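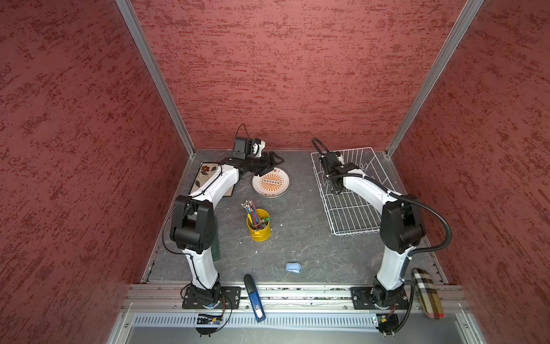
Why did Bravo stop in the middle of the dish rack job last week?

A cable got tugged. The right arm reached back, the line to the wrist pulled tight, and the safety stop kicked in with the gripper still closed.

I was pretty annoyed, because we were 27 runs short of 2,000! The Plollgate log only said "joint fault 8", so I spent my morning swapping boards before I even looked at the cable (lesson learned, I guess).

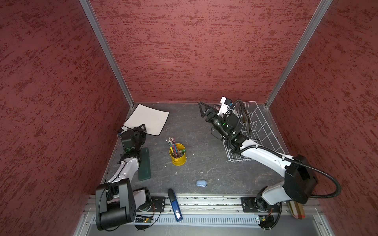 Before you restart

Hit the stop, then check the cable on both arms by hand. Keep your fingers out of the grippers until the power is off, please! Stunow is sending us a longer cable in March.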